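Bin picking arm at our place, two months in. How did it go at yours?
Print this thread | E-mail this thread
Posted 8 January 2018 by Rosine Delorme 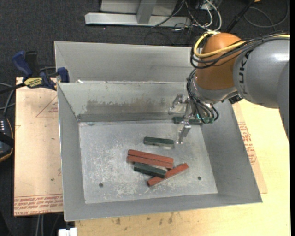

The arm in the front bin, going after the green block at the back.

Hi all, long-time reader, mostly in the packaging threads. I'm at Molletti, the Karkdale site, on the kitting benches. We make up boxes of sorted parts for other people's assembly lines, and since October we've had an arm being set up to do the picking out of bins. They've got it on red and green blocks for now, and real parts come after that.

I'm not against it! My shoulder has had twelve years of reaching into metal bins and it would like a word with whoever designed them. But the job has changed more than I was told it would, and I'd love to hear from people who are further along. I used to fill 600 kits a shift with a partner. Now I'm on the arm half the day, setting out bins, clearing it when it stops and writing down why it stopped. The other half I'm back on the bench trying to keep up with a target that hasn't moved.

Anyone else been through this part?

Rosine

---

dockside_marv wrote:

Yep, went through it at Chisholm. The in-between bit is the worst because you're doing the old job and the new one for one pay packet. Get the target changed in writing while they're still excited about the thing. Once it's just part of the furniture you won't get a meeting.

Two blocks snugged up side by side like those red ones would have had ours stumped for ages, by the way. It wanted everything lying apart with a bit of elbow room.

---

tallowtree wrote:

I'm going to be the grump. Anybody on that bench could clear six blocks out of a bin before the kettle boiled. I've watched three of these projects come and go and every time the people on the floor lose hours to it, then it gets wheeled into a corner and the hours don't come back. Sorry Rosine, I know you asked nicely.

---

Rosine Delorme wrote:

No need to be sorry, I said much the same in the first week (louder). Marv, the touching ones are a sore point here too. What I've noticed is that I've started looking at a bin differently. I used to just grab. Now I look at which one is leaning on which and which one is tight to the wall, and I can mostly guess where it'll stop. The engineer asked me to write those guesses down and she's been using them, so that part I quite like.

I'd still like to be paid for it, mind you.

---

pennywhistle_QA wrote:

That's a skill, so get it put in your position description! I was a packer at Drunderus and did exactly what you're doing, no title, for most of a year. Then they advertised for a "cell operator" and I had to apply for the job I was already in, against 2 people from outside. I got it, and it's a better wage and my wrists have stopped waking me up at night, but I shouldn't have had to sweat over it.

---

tallowtree wrote:

And how many packers did they have before, and how many after?

---

pennywhistle_QA wrote:

Fewer. Nobody was let go but when people left they weren't replaced. I won't pretend otherwise. It's a quieter lunchroom and I miss that more than I thought I would.

---

dockside_marv wrote:

Tallow's got a fair question there but I don't agree that it always ends up in the corner. Ours runs nights, plain boring parts, and the crew does the fiddly kits on days. We fought for the day shift part, it wasn't handed to us.

Rosine, do you get any say in what it picks first when it moves to real parts?

---

Rosine Delorme wrote:

I've been asked, so I'm going to say the heavy brackets, part 1522, the ones everybody swaps shifts to avoid. If it can take those I'll bring it a cake.

I've put in for a meeting about the target as well. I'm asking for 300 on the days I'm with the arm and the proper number on the days I'm not. Penny, could you send me the wording from your position description? I've never written one and I'd rather not start from a blank page.

---

pennywhistle_QA wrote:

Sending it tonight. Change the bit about forklifts, that was just us.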